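Search datasets Search

# Landel Kitchen Episodes

Data card, October release. Maintained by Kiri Ruddock and Fergal Moynihan at Vurement.

## What you get

Landel is a paid set of simulated kitchen episodes for training and testing arm policies. The base license costs $299 per team and covers 1,120 episodes, split across 53 kitchen layouts. Every episode has one arm, one kitchen and one task. All images are rendered. There is no real-world footage in the set.

Tasks cover opening and closing appliance doors, turning knobs, pressing buttons, and moving food items on or off racks and counters. Each episode comes with RGB images, joint states, gripper commands and a one-line task string.

## Views

Camera views are stored separately, so you can load only the ones you need. Many images are taken very close to a surface, and some have neither the arm nor the target object in them. We keep these in the release. If your loader filters on object visibility, expect it to drop them. 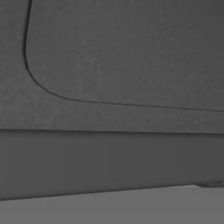 *Close view of a gray cabinet front, lower band and floor. No arm in view.*

Low-texture images like this are useful for checking a pose estimator. Amarachi Odukoya ran ours over the full set and it failed most often on plain gray surfaces, where there are few features to match. Her notes are in `docs/pose_failures.md`.

## Layouts and textures

Cabinet colors, counters, backsplashes and appliances are drawn from a shared asset library built by Stirneck. Floors and walls come from our own set. A layout file lists every asset by ID, and you can swap materials and render again if you have the McGrath add-on. The add-on is sold separately and is not needed to read the data.

Twenty percent of the layouts are held out for testing. Do not train on anything under `heldout/`.

## Door tasks
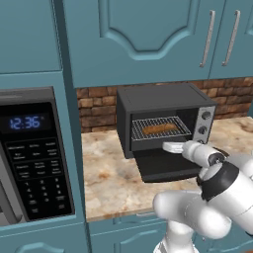 Door episodes are the part of the set that customers ask about most. They are labeled by appliance type and by hinge direction, and the two labels should be read together. A toaster oven door that folds down, with its handle gripped along the edge, calls for a different motion than a side-hinged cabinet, and the open door then sticks out over the counter. Policies trained only on side-hinged doors did poorly on the fold-down group in our tests. Start with `doors_mixed` unless you have a reason to do otherwise.

## Known problems

- Any clock display in a rendered appliance is a texture. Do not use it as a timestamp.
- Contact forces on thin handles are noisy. Rónán Egan is working on a fix.
- Contact shadows under small parts near the floor can flicker between consecutive images.
- Task strings are in English only.

## Loading

Unpack the archive, set `LANDEL_ROOT` to the folder, and run `python check.py`. The check takes 20 minutes on a desktop machine and prints the name of any file that fails. Replacement files can be downloaded one at a time.

## License and support

One license covers one team at one site. You may publish results and sample images with credit. You may not resell the episodes or the layout files. License questions go to Noreen Phelan. Report bad files through the issue tracker, with the episode ID in the title.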